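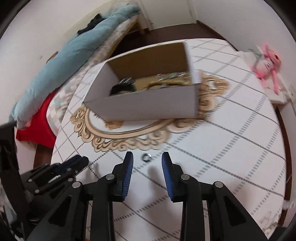 The Better Pad

The brochure said the new finger pads would improve small-part handling by 49 percent. Natalia Meléndez read the line twice and looked for the footnote. There wasn't one.

"Forty-nine," she said. "They didn't even have the nerve to go to fifty."

I told her fifty would have looked made up. She said that was her point.

The pads came from Prasoteck in a padded envelope with a letter dated 27 September 2019, thanking us for agreeing to an independent trial. We had agreed to nothing of the kind. Our boss at Drodier had agreed, over a dinner, and we were the ones on our knees beside a bed with a gripper in one hand and a box of odds and ends to pick through. The room was a spare bedroom in a rented apartment. The lab had rubber mats and overhead lights and Natalia didn't trust it. Everything works in the lab, she said. She wanted a cloth with a pattern on it and things that slid around.

The old pads were blue. The new pads were blue. I had put a pencil mark inside the new ones so we could tell them apart, and by the second hour I had worn the mark off with my thumb.

"So which is which?" she said.

"These feel grippier."

"Do they?"

I squeezed them again. I wasn't sure. I wrote down "grippier" anyway and she reached over and crossed it out.

We ran metal rings first. A ring lying flat is a mean little object. You come down on it and the fingers want to close above it, or they close on it and it spins off under something. The brochure showed a gripper holding an egg, and everybody's gripper can hold an egg. I have seen a gripper made of two sponges and a clothespin hold an egg. What I have never seen in a brochure is a washer on a tablecloth.

Natalia did 30 tries with one set and then 30 with the other. I kept the tally. She wouldn't let me tell her the score while she worked, and she wouldn't let me make what she called my face.

"You're making it."

"I'm writing."

"You're writing with it."

At lunch the man from Prasoteck called. He wanted to know if we were using the Jiser controller, the one with the force curve they recommended. I said there was no controller, the grippers were hand-held, a person squeezed them. He went quiet for a moment and then said that in that case the results might not be representative. I asked him what they would be representative of. He said he would send a document.

The document was the brochure again, saved under a different name.

I read it out to her on the bed with a sandwich on my knee. On page 7 was a chart with two bars, a short gray one and a tall green one, and nothing along the side to say what was being measured. Under it was a quote from an engineer named Nishimura, who called the pads "a real step." Natalia had worked with him back in April. She said he used that phrase for stairs, software updates and bad coffee.

"Maybe they are better," I said. "Maybe it's just small."

"Then they can say small."

She went back to the table and we started over, this time with both grippers going at once, hers and mine, so that neither of us could get bored and start rooting for a side. We switched to black rings. They were thin and light and I hated them. She worked slowly and set each one down as if it owed her money. I rushed, and mine got away from me, and she didn't say a word, only waited with her jaws half closed until I had found it. 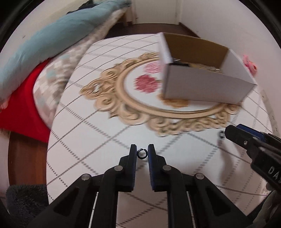 "Did the new pads pick up more rings than the old ones?" our boss asked on the phone that evening.

"Two more, out of thirty," Natalia said, "and I had more practice by then, so I wouldn't pay extra for them."

He said two was something. He said he could probably work with two. I could hear him typing.

She held the phone away from her ear and looked at me, and I could tell we were both thinking about the green bar. Then she told him she wanted to do it again tomorrow in the other order, new pads first, before anybody typed anything.

"Is that necessary?" he said.

"Have you sent it already?"

The typing stopped. I picked up the pencil and marked the pads again, deeper this time, on the side where my thumb didn't go.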